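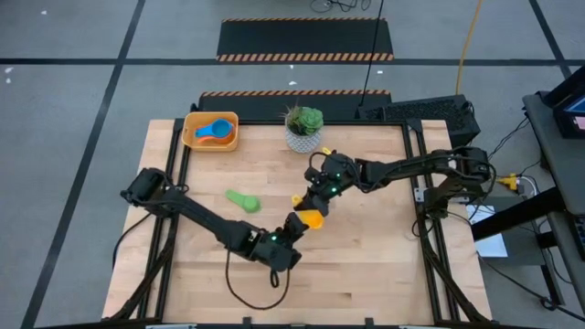 Progress report, second period
Project: Two-arm handling of nesting kitchenware
Prepared by Deisy Huaranga for Elvira Ticona, program office

Summary

Work in this period went into choosing a gripper for the two-arm station. We compared three sets of fingers on the same arms, the same table and the same set of plastic measuring cups and spoons. The Verka fingers did best overall and we would like to continue with them. The Ccori fingers stay available as a second choice. The Bovel fingers have been dropped for this task, although Mélanie Després thinks they deserve another look on larger objects.

We logged 1,341 attempts in the comparison. The controller change planned for this period was finished in September, later than promised, and the camera work is only partly complete.

Gripper comparison

Each attempt began with the cups and spoons placed on the table by hand, following a printed layout. The arms then had to pick up one piece, pass it from one gripper to the other if the layout called for it, and put it in the bin. An attempt was stopped if a piece left the table or if either arm tripped its current limit.

The Verka set took up 757 of the attempts, more than we had planned. Part of that was a repeat of the early layouts after Maritza Muñoz found that the left wrist had been mounted slightly off square. We kept the early results in the log but left them out of the scoring. The rest went to layouts with cups lying partly on top of each other, where the differences between the fingers are easiest to see.

Flat handles are the main difficulty. When a cup or spoon lies with its handle against the wood, the finger has to get an edge underneath without pushing the piece away. The long tapered finger does this well on most handles. It does less well on round bowls, where the contact area is small and the cup can turn in the grip. The Ccori fingers are wider and hold a bowl more firmly, but they tend to shove a flat handle along the table before closing on it.
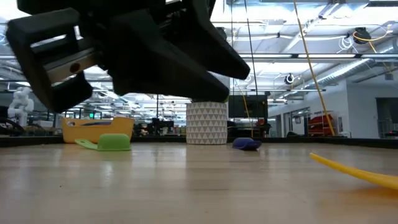

We also checked how the fingers cleared objects that were not part of the task. The potted plant stays at the back of the table in every layout for this purpose, and a run in which either arm touched the pot was marked as failed even if the cup reached the bin. Most of the contacts came from the gripper housing, so changing fingers would not have prevented them. Encarnación Vallejo has added a wider keep-out zone around the pot in the planner. It makes some reaches slower.

Handovers

Passing a cup between the arms is still the weakest step. The receiving gripper often closes before the giving gripper has settled, and the cup tilts. We tried a longer pause at the meeting point, which helped with the handles but made no clear difference with the bowls. We then tried having the receiving arm approach from a lower angle. That looks more promising, but we have only run it with the Verka fingers and would not draw a conclusion from it yet.

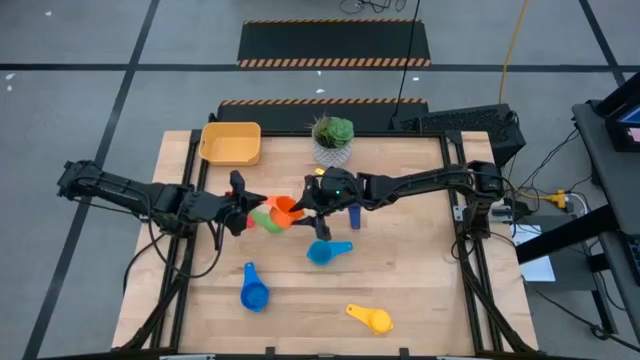 Crowded layouts also need more work. When several cups are close together near the middle, both arms want the same space, and the present rule is simply that the right arm goes first. Maritza is writing a replacement that picks the arm according to which way the handle points. She expects to have it on the station early in the next period.

Controller and cameras

The Tusum controller is now running both arms from a single clock. Before the change, each arm kept its own time and the logs had to be lined up afterward. We no longer do that step, and the newer logs are much easier to read. There were two unplanned stops while the settings were being moved over - both were traced to a loose connector.

The fixed overhead view is in regular use. The close view at the gripper works, but reflections of the ceiling lights on the tabletop still confuse the edge detection. We plan to test a matte covering before buying any different lenses.

Spending and next steps

Spending is within the approved amount. The one item outside the plan was a spare set of finger mounts, at $685, which Elvira approved by email. In the next period we will rerun the handover tests with the lower approach on both remaining sets of fingers, install the new arm selection rule, and finish the camera calibration. We ask that the decision on ordering a second pair of Verka grippers wait until the handover results are in.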